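**Household Notes - Automatic Grippers and Everyday Cutlery**

Members are reminded that the guidance on kitchen aids applies to every gripping device used at home. The following was prepared by Yaa Quaye after a fault reported to the Mindorcombe advice desk.
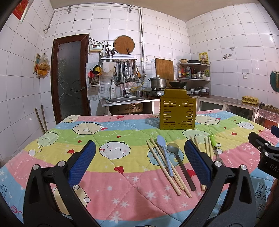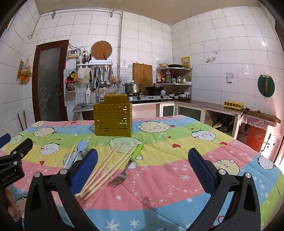

*Chopsticks, a metal fork and the utensil holder, on a quilted cover.*

The fault concerned a Drusik kitchen arm which closed on a single chopstick, failed to register it and continued to tighten until the stick split. A splinter lodged in the finger joint and the arm stopped with the jaws shut.

Should this occur:

1. Switch off at the wall. Do not rely on the pause button.
2. Wait 5 minutes before touching the jaws.
3. Turn the release screw by hand - never lever the fingers apart with a knife.
4. Remove splinters with tweezers and wipe the pads with a dry cloth.

Thin items should be offered to the arm in bundles of at least 4. Forks are to be gripped by the handle. The joint should be inspected after every 3,000 cycles, or sooner if it clicks.

Faults should be reported in writing to Theophilus Bonsu, quoting the serial number.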